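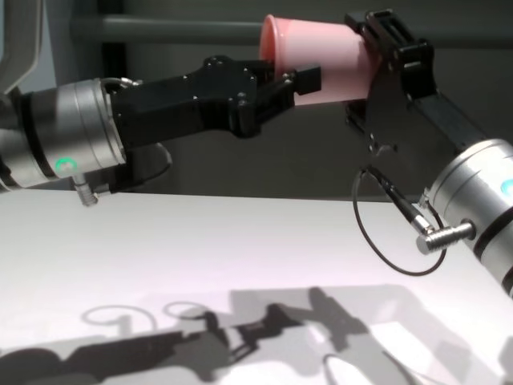
Figure 3. A pink plastic cup held above a white tabletop.

3.2 Cups that stay in the family

When we began visiting households in Farquharson, we expected people to talk to us about their good china, and many of them did, kindly and at length. What we had not expected was how often the talk drifted back to plastic. Of the 25 households that took part, all but 7 still kept at least one plastic cup from a time when the children were small, and a plain colored cup of the general sort in Figure 3 was mentioned again and again — usually with a laugh, and usually before we had asked about it.

Lorna Lamont, who carried out most of the interviews in January, noticed that these cups were seldom stored with the other drinking things. They lived by the bathroom sink, or in the flour bin as a scoop, or on a windowsill with pencils in them. One grandmother had measured rice with hers for so long that she no longer trusted a proper measuring cup, and she was quite firm with us on the point.

We coded 277 separate remarks about cups, following the scheme Evander Dow worked out for his earlier study of kitchen drawers in Presard. Color came up far more than shape or size. People remembered whose color was whose, and grown brothers and sisters, interviewed in different rooms, still gave the same answers — and in one family still argued over who had been stuck with the yellow. We return to these disputes in Section 4.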